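# How Does a Cup Keep a Drink Warm?

Prepared by the Ollness Learning Center for readers in the lower grades

Heat is a kind of energy, and it always moves from a warmer place to a cooler place. When cocoa is poured into a cup, heat begins to leave the cocoa right away. It passes into the cup, into the air, and into the hands of the person holding it.

Heat travels through some materials quickly. Metal is one of these. Heat travels more slowly through pottery, plastic, and wood.
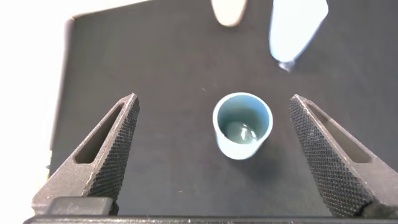
Heat also escapes from the top of a drink. Tiny bits of water rise into the air as vapor and carry heat away with them. A lid holds much of that vapor in.

Some travel cups have two walls with a thin space between them. Heat has trouble crossing the space, and the outer wall stays cooler to the touch.

## Try It With an Adult

Students in Geeta Awasthi's class at the Mudby School carried out this test in April. An adult should pour the water, which should be warm and never boiling.

1. Choose cups of the same size made from different materials.
2. Pour the same amount of warm water into each cup.
3. Measure the temperature of the water and write it down.
4. Wait 15 minutes and measure again.
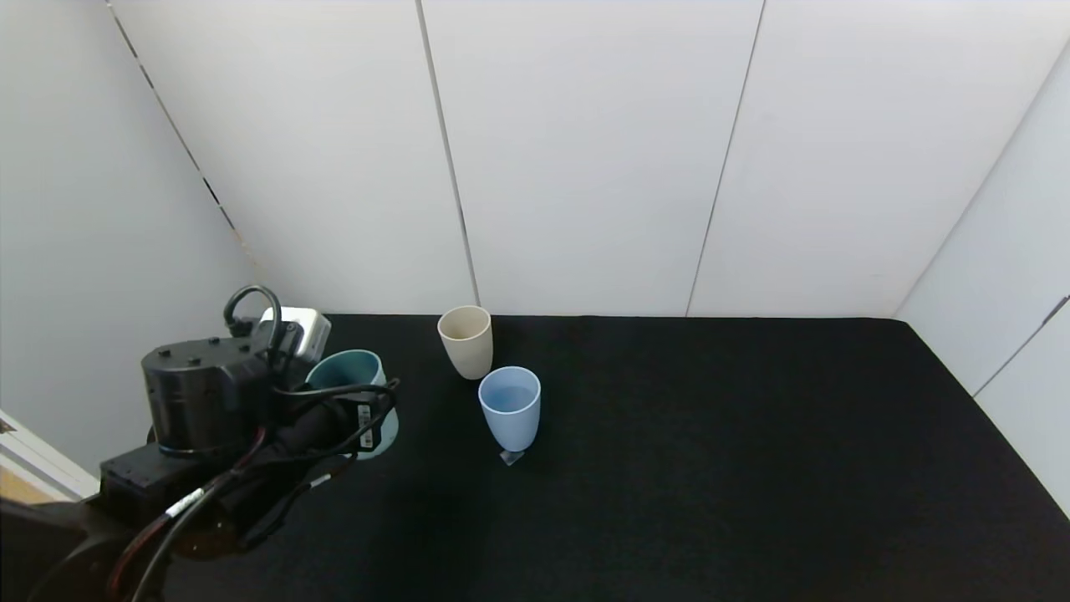
Keep all of the cups in the same part of the room, away from windows and heaters. A draft can cool one cup faster than another and spoil the test.

Compare the two numbers for each cup. The cup with the smallest change kept its heat best. Repeat the test with a saucer on top of each cup and record the new results in a second table.

Text by Savita Pant. Reviewed 11/11/20.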